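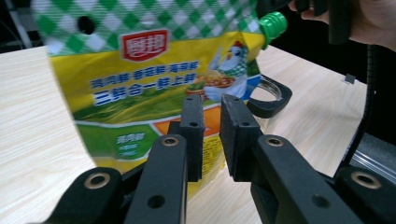
Student Projects > Robotics > Methods

My project was on passing a floppy packet from one hand-held gripper to another, so a robot could learn it from our demos later on. Bernadette Brophy worked the second gripper and I did the first. We recorded 139 goes, all with seasoning pouches, and gosh my wrists knew about it!

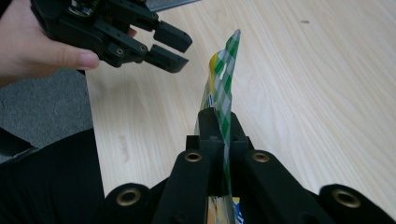
The hard bit is timing. If I opened my jaws too early the pouch flopped over, so we made a rule (Bernadette's idea) that I'd wait until she'd closed hers and held still for 2 seconds. Drops went down to 6 after that, which I was dead chuffed with. Next I want to try it with fuller pouches.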